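Hobby Automation Forum > Control and teaching > Teaching by remote control: is it training or just puppetry?

barrios_bench
Posts: 200
Started this after reading the other thread on Skumeo, where three separate people told a beginner that teleoperation is "how robots learn now". I have my doubts. You put on the gloves or grab the little copy arms, you drive the robot through the job, it all gets recorded, and some time later the robot is supposed to do the job alone. Fine. What I keep seeing is the first half. Where is the second half?

I spent most of August trying it with a Drusier arm on a bench, picking a sponge out of a tray. I recorded 91 demonstrations. The trained version managed the job when the tray was exactly where I'd left it, and waved at thin air when I slid the tray a hand's width over. I could have programmed that by hand in an afternoon.

So, people who think I'm wrong, tell me why.

flor_iglesias
You had 91 recordings of the same tray in the same place. What did you expect it to learn? Move the tray between takes. Change the light. Start the arm from a different pose. It's dull but it does make a difference.

barrios_bench
I did move it. Not far, I'll admit.

flor_iglesias
There you are then.

kettle_and_solder
I'm with barrios on this. "You needed more data" can't ever be wrong, can it? If it fails on 91 you needed 200, and if it fails on 200 your demonstrations weren't varied enough. I'd like somebody to say beforehand how many it takes for a given job and then be held to it.

L. Manzano
Nobody sensible will give you that number without seeing the job. I can tell you what it was for us: a two-finger gripper, folding a flannel in half, 43 good takes before it was worth letting it run by itself. We threw away 14 because the person driving had hesitated halfway, and the robot copies the hesitation very faithfully.

That was an arm bolted to a bench, mind. Whole-body is another matter and I think half the arguments on here come from mixing the two up. Look at these.
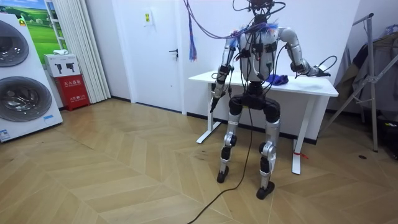
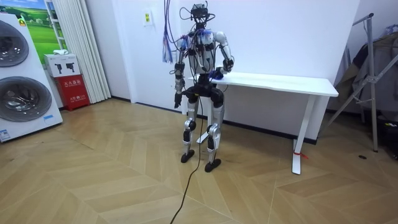
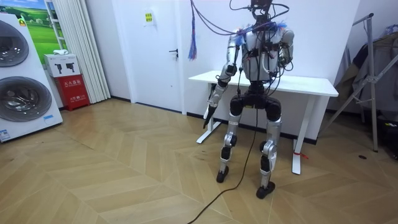
What I'd want to settle first with a humanoid is who is in charge of the balance. When I drive a bench arm, the base is bolted down and my hand is the whole story. With legs underneath, every time the operator reaches out, something has to shift the hips and knees to suit, and I don't believe any operator does that well by hand. In the second one it's got a hand down on the near edge of the table and the other arm hanging by its side, knees a bit bent. As an operator I'd be thinking about the hand and nothing else. So either a separate controller looks after the legs, in which case you're only teaching the arms, or the legs are in the recording too, and then your demonstration is full of little corrections that have nothing to do with the task. My own view is that you leave the legs out of it for table work. Florencio will disagree.

flor_iglesias
Florencio does disagree. If you leave the legs out you get a robot that reaches to the end of its arm and stops, where a person would lean or take half a step. The lean is part of the skill. You want it in the data.

L. Manzano
For a tall shelf, yes. For a cloth lying on a table in front of you, no.

kettle_and_solder
Can I ask the obvious? What about all that wiring? There's a cable snaking off across the floor from between its feet in all three. Suppose you record a hundred lovely demonstrations like that and then run it on a battery. Does the cable's drag end up in what it's learnt? I'd have thought a cable pulling on the hip counts for something.

L. Manzano
Fair question. A slack cable on the floor, very little. The ones looped round the arms would bother me more, as you can end up avoiding certain wrist positions while driving without ever noticing you're doing it. Then the robot avoids them as well, for good, and you sit there wondering why it never turns its wrist over.

barrios_bench
That's more or less my complaint put better than I put it. You aren't teaching it the task. You're teaching it your habits on that one day, with that one set of cables, in that one room.

drullosell_dave
Same could be said of apprentices.

barrios_bench
An apprentice can ask me why I'm holding it funny.

drullosell_dave
Mine never did. Anyway, I've tried both ways and for anything where the arm is light enough to push about, I'd sooner take hold of it and move it through the job than use a remote. You feel when it's fouling on something. With the remote I was always a bit behind, and I pressed too hard on everything as I'd no feel for the contact. Obviously you can't do that with a big legged thing, or not without a good deal of nerve.

flor_iglesias
Trouble with hand guiding is that your own arms are in the camera view the whole time. If the robot is learning from pictures, it learns with you stood in them, and then you walk off. I'd only use it where you're recording joint positions and nothing else.

drullosell_dave
I am recording joint positions and nothing else. Suits me.

kettle_and_solder
Still no number, I notice.

L. Manzano
43. For a flannel. With that gripper. I did say.

kettle_and_solder
And if I handed it a tea towel?

L. Manzano
Badly. It got hold of the corner and then dragged the lot. We'd have had to record again with the bigger cloth mixed in, and we ran out of patience.

barrios_bench
Right, well, that's at least a straight answer, and it's more than I got on Skumeo. I'll have another go at the sponge and move the tray properly this time, all over the bench, and I'll chuck out the takes where I dithered. I still expect it to miss. If anyone has a recording of one of these working on an object it wasn't shown, in one go with no edits, post it here, please. I don't mind how slow it is.

flor_iglesias
Move the camera a bit as well while you're at it.

barrios_bench
The camera's screwed to the shelf.

flor_iglesias
Then unscrew it.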